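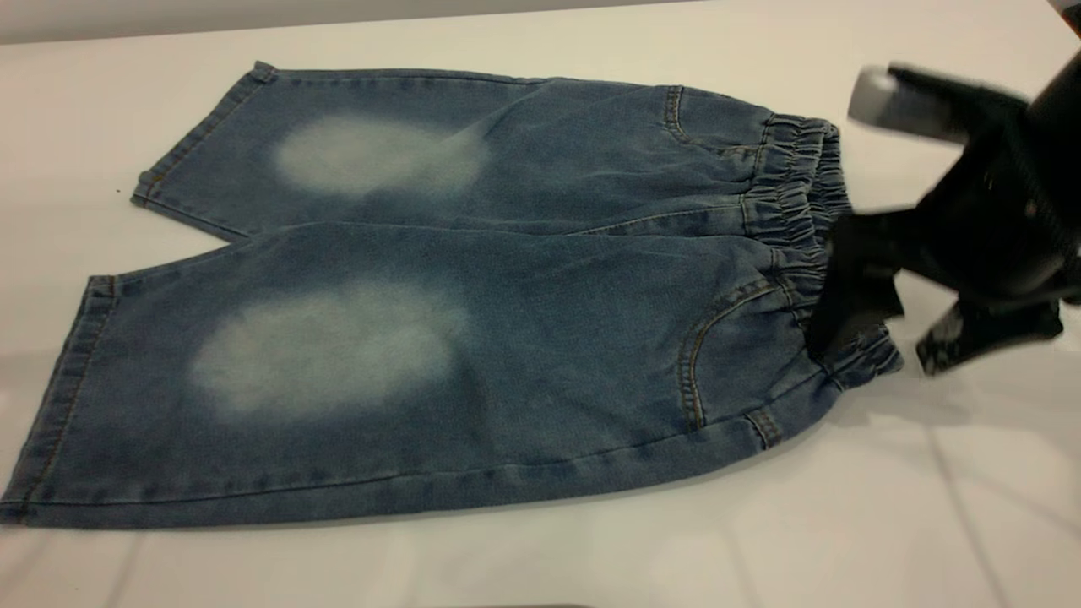
Kondia Folding Cell: Equipment Plan and Data Card

Version 3, June 4, 2021
Maintained by Mounir Kettani

What this folder is

This folder holds the purchase plan for the Kondia folding cell and a short card for the recordings that come with it. The plan covers one table, one arm, one gripper, the cameras, the garments, and the spare parts to keep them running. The recordings are there so that anyone reviewing the budget can check what the equipment is asked to do.

If you only need the numbers, open budget.csv. If you are placing an order, read "Before you order" first.

Files

budget.csv: one line per item, with supplier, unit price, lead time, and status
garments.csv: one line per garment, with type, size, fabric, closure, and purchase price
spares.csv: parts we keep on the shelf and the level at which we reorder
episodes/: recordings, one folder per garment
quotes/: supplier quotes as PDF
changes.txt: what changed between versions

Prices are in US dollars before tax. Shipping is on its own line in budget.csv. Version 1 folded it into the unit price, and those totals should not be compared with the current ones.

Scope

The cell folds children's clothing on a flat table. The garment set is pants, T-shirts, and long-sleeved tops in small sizes. Adult sizes are out of scope for this round. They need a larger table, and the arm we have quoted would not reach the far corners of it.

Pants with gathered elastic waists are the hardest group in the set and they drive most of the gripper requirements. The waist is thick and ridged, while the leg is close to flat once it is down on the table. Fingers that close well on one do not always close well on the other. Denim also wears the pads faster than jersey does, so the pad budget assumes that denim gets a full share of the runs.

Recordings

Number of episodes: 300
Garments used: 20
View: fixed camera at the workspace
Table: white top
Format: one video file and one log file per episode

Each log file has the arm position, the gripper opening, and a result field. The result is entered by the operator at the end of the episode as done, partial, or failed. An episode marked partial has at least one completed fold. Operators did not correct each other's entries.

Known problems with the recordings:

Fast gripper moves are blurred. The blur is worse when the room lights are the only lights on. Two lamps are in the plan for this (budget lines 31 and 32).

The white top picks up faint reflections, and pale fabrics are hard to separate from it. We have a matte gray mat on quote. It is cheaper than replacing the top, so the new top has been taken off the list.

The gripper covers part of the garment in many frames. A second fixed camera on the opposite side is marked as "wanted" in budget.csv. It is not approved.

Equipment status

Arm. Quoted by Brodidell with a stand, a controller, and one year of service. Their second-year service price is a separate line. We asked for a quote without the stand and the saving was small, so the stand stays in.

Gripper. Two-finger parallel type, also from Brodidell. Nodow offered a lower price on a comparable gripper but would not confirm that the mounting plate fits our wrist. Unless that is confirmed in writing, use the Brodidell line.

Finger pads. Nodow, sold in packs. Order 16 packs for the year. The pads are stored flat in the drawer under the table, and the old ones go in the bin marked "used" so we can measure them.

Cameras. One is fixed and in use. The mount is a standard clamp and does not need a line of its own.

Garments. Bought from ordinary stores. The garment budget for this round is $300, which includes replacements. Buy two of anything you expect to use with the waist side up and waist side down, and tag both with the same type code. Do not wash new items before the first run. Write the date of the first wash in garments.csv.

Software. Hapeta licenses the logging tool by seat. We have two seats and need a third when the October work starts. The price goes up at renewal if seats are added late, so this line should be approved with the rest of the plan.

Before you order

1. Check the status column. "Quoted" means we have a price. "Approved" means you may order.
2. Check the date on the quote. Brodidell quotes run out after 60 days and have to be requested again.
3. Order cables with the item they belong to. Last time the controller cable came separately and the table stood idle for nine days.
4. Put the order number in budget.csv the same day.

Anything above its approved price goes back to Mounir, including small differences in shipping.

Not included

Floor space, power, and network are paid by the building. Operator time is in the staffing plan. The safety fence was bought last year and appears in budget.csv at zero cost so that it shows up in the inventory.

Open items

Mounting plate drawing from Nodow: requested, no reply yet
Second camera: needs a decision
Garment storage: the current shelf is full, and two more bins would be enough for this round
Insurance value of the arm: waiting for the final invoice

Changes in version 3

Shipping moved to its own line
Adult sizes removed from the garment list
Table top replaced by mat
Pad quantity raised after the denim runs
Third software seat added

Use of the recordings

The recordings may be used inside Kondia for planning, training, and supplier talks. Ask before sending episodes to a supplier, and send only the ones that show the issue being discussed. Quotes in quotes/ are confidential and must not be passed from one supplier to another.

Corrections to any of the CSV files go to Mounir Kettani with the line number and the old and new values.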